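Month three of owning a used desktop, and I have some doubts about the whole "buy refurbished, save the planet, save your wallet" thing. Thread.

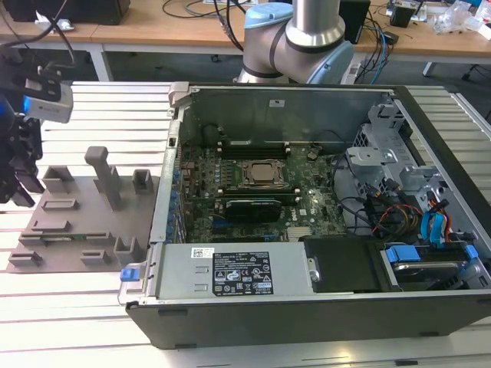
First, the word refurbished. I asked Zimby, the marketplace I bought from, what it covers. The reply said "inspected and restored to working condition." Inspected by who? Restored from what? I wrote back with both questions and got a link to the page I'd started on.

As far as I can tell there are at least four grades, and every seller has their own. Msimang calls theirs Silver and Silver Plus. Zimby has Good, Very Good and Excellent. I have yet to see a listing for Fair. Funny how every old office computer in the country turned out so well.

Price. I paid $317 with shipping. A new budget machine from Siria was $134 more that same week. So I saved $134, and then I bought a drive, because the one in the listing was "up to" the size I wanted. You can guess what "up to" was worth.

To be fair, the new one would have been a sealed little box I couldn't get into without a heat gun and a prayer. Mine opens. I'll give used desktops that one every time.

Now the green part. The seller's page says my purchase "saved 8 trees." Eight! Which trees? I've looked for how they got there and the footnote goes to a blog post, which goes to another blog post, which has a stock photo of a forest.

I do believe keeping a computer going beats making a new one, most of the time. I don't believe a store that puts a leaf next to the checkout button has done the math for me.

And older desktops can pull more power than you'd think. If it's on all day, every day, for years, some of that saving goes right back out through the wall. I've never seen this on a product page. Would love to be shown one.

Then there's the warranty. Ninety days, parts only, you pay to ship it back. Have you priced shipping a full-size tower lately? A warranty that costs a third of the computer to use is mostly decoration.

Someone's going to reply "just buy from Plastine, they're different." I looked. Same ninety days, nicer font – and a leaf.

What I'd ask before buying, if I did it over: the exact drive, the exact amount of memory, whether the power supply is original, and who pays for returns. Get it in writing. If they answer with a slogan, close the tab.

Would I buy used again? Probably, from a local shop where I can stand at the counter and watch it boot. Not from a page with a countdown timer on it. (The timer ran out in September, by the way. Same price the next morning.)

Replies are open if you work at one of these places and want to tell me how the grading is done. So far I've had two messages, and both were coupon codes.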